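3. Setting and Materials

3.1 The building and its workrooms

The study was carried out in the Lastton building, a former storage property that has been divided into workrooms and let to small organizations. The building has 20 workrooms on two floors. Piped drinking water is available only at a sink on the lower floor, next to the rear stairs. Occupants of the upper floor therefore carry water up by hand, or keep a dispenser on a table and refill it when needed. The second arrangement had become the more common one by the time the study began in May, and it is the subject of this paper.

Previous work on drinking water in shared offices has dealt mainly with plumbed fountains and floor-standing coolers. Both are fixed pieces of equipment. They have a permanent place in the room, and a supplier or building manager is usually responsible for them. A tabletop dispenser has neither of these features. It can be moved by one person, it shares its surface with other things, and the people who drink from it are commonly the same people who fill and clean it. We were interested in how these small units fit into rooms that were not laid out with them in mind.

Four workrooms on the upper floor agreed to take part. They are referred to by the names on the building plan. The Bajwa room, from which both figures in this section are taken, is the largest of the four. The Gitano room adjoins it and is reached by the same corridor. The remaining two rooms are numbered on the plan and are called Room A and Room B here.

3.2 The Bajwa room

The Bajwa room serves several purposes in the course of a day. It is used for practical work at tables, for storage, and for desk work, and the occupants do not assign it to any one of these at fixed hours. Work at the tables is done standing. Chairs are available but tend to be kept back from the table edge, where they do not obstruct people who are moving from one side to the other.

The room has kept parts of its earlier finish. The rear wall is brick and was left unpainted when the building was divided. Storage is provided by open shelving divided into square compartments. Because the shelving has no doors, its contents can be reached without asking a colleague to move aside, a point that occupants mentioned more often than any other when they were asked what they liked about the room. Lighting is fluorescent and is mounted at ceiling height.

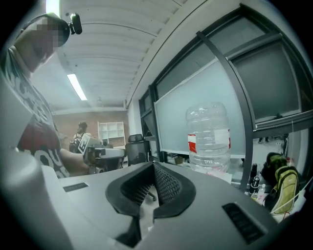
Figure 1. Interior of the Bajwa room during table work, with a black mesh-backed office chair and white open shelving in front of the brick wall.

Two properties of the room are relevant to the placement of drinking water. First, the storage is along the wall and the work takes place away from it, so that anything kept on or beside the shelves requires a short walk. Second, the tables are the only large horizontal surfaces at a convenient height for pouring. A dispenser placed on a table is within reach of those working there, but it takes up space that could be used for other purposes. Occupants of all four rooms described this as a trade they had made knowingly. In Room B the dispenser had at one time been kept on top of a cabinet. It was brought down again after a few weeks, as the shorter members of the group could not see whether their cups were full.

The Gitano room differs from the Bajwa room in having a built-in counter under its window. The counter is too shallow for table work and had been used for mail and keys before the dispenser was placed there. It offers a useful contrast, in that the dispenser in the Gitano room does not compete with work for space.

3.3 Dispensers and associated items

For the purposes of this study, a tabletop dispenser is any unit that stands on a table or counter, holds a quantity of drinking water, and releases it through a tap or spigot at the front. Units that need to be lifted or tilted in order to pour were classed as pitchers and excluded. Two pitchers were in use in Room A throughout the study. They are mentioned in Section 5 only where they affected the use of the dispenser.

Around each dispenser we found a small group of items that were used with it or were left beside it. We call these associated items. They include cups, bottles, trays, cloths, and the coverings placed over the table surface. The category is deliberately broad. An early version of our recording form listed only cups and trays, and those who filled it in quickly began writing other things in the margin. The form was revised after the first week so that any item within an arm's length of the dispenser could be entered.

Coverings deserve separate mention. In rooms with a dedicated counter, such as the Gitano room, the surface under the dispenser was left bare. Where the dispenser stood on a table, a covering was sometimes laid over the surface. Occupants gave different accounts of its purpose. Some said that it protected the table, others that it made spills easier to see and to wipe up, and one respondent remarked that a covered table simply looked more fit for food and drink. A sheet that hangs over the edge in folds presents its own difficulty, as a small cup set down on a crease may not stand level. We did not record coverings as a cause of spills unless the entry said so in plain terms.

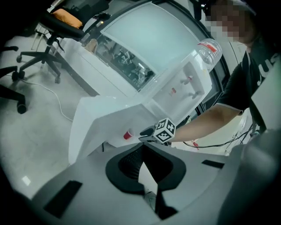
Figure 2. Tabletop water dispenser on a white covered surface. A clear plastic bottle with a red label band lies on top of the unit. A small red cup stands near the front edge.

The unit shown in Figure 2 has two pale spigots on its front face, set one above the other and slightly offset, and a small red tap to their left. Layouts of this type raise a practical question for a person who has not used the unit before, namely which outlet to try first. Color alone is not a dependable guide. Red is widely used to mark hot water on household fittings, but it also appears on dispensers as a decorative choice, and respondents who were asked about red taps in general did not agree on what they would expect from one. We return to this matter in Section 6, where we recommend a plain written label at each outlet.

The top of a boxy dispenser is also a surface, and it was treated as one in every room. Bottles were the items most often recorded there. A bottle standing upright on a dispenser raises the overall height of the arrangement and is easily knocked, while a bottle lying on its side takes up more of the top and may roll. Neither position was discouraged by the occupants. When asked, they described the top of the unit as a place to put something down while the hands were needed elsewhere. In the written guidance later issued for the building, the top of the dispenser is to be kept clear, chiefly so that the lid can be lifted for refilling without first moving other items.

Cups varied more than any other associated item. Each room supplied its own, and the sets had usually been brought together over time. To allow the rooms to be compared, we entered cups in three size groups. Small cups hold less than 300 milliliters. Medium cups hold from 300 up to 500 milliliters. Large cups hold 500 milliliters or more, and this group also includes personal bottles when these were filled directly at the dispenser. Cups were assigned to a group by measurement where they belonged to the room, and by the owner's report where they did not. Material was not recorded.

3.4 Recording procedure

Use of the dispensers was recorded by the occupants themselves on a paper form kept near each unit. The form was printed on Lastex stock, a coated paper already in use in the building for sign-out sheets, so that contact with water would not make the entries unreadable. Each entry consists of the time to the nearest quarter hour, the size group of the cup, and any associated items present. A separate line was provided for refilling and cleaning. Occupants were told that they did not need to enter their names and that a missed entry should be left out instead of being added later from memory.

The four rooms together returned 931 usable entries. An entry was considered usable if both the time and the size group could be read. Entries with a blank in the column for associated items were kept, and the blank was treated as missing information. It was not taken to mean that the surface was clear.

Self-recording has known limits. People under pressure of work are likely to drink without stopping to write, and the entries are therefore best read as a record of ordinary moments in the day. The form was also more convenient in some rooms than in others. In the Gitano room it hung from a hook beside the window and could be filled in with one hand. In the Bajwa room it was kept with the shelving, at a distance from the tables, and occupants told us that they sometimes made an entry on their next trip to the shelves. Times for the Bajwa room should be treated with corresponding caution, and no comparison in Section 4 depends on intervals shorter than one hour.

Short interviews were held with occupants at the end of the recording period. These followed a written list of topics covering placement, refilling, cleaning, and the choice of cup. Answers were written down during the interview and read back to the respondent for correction. The list of topics and a blank copy of the recording form are given in the appendix.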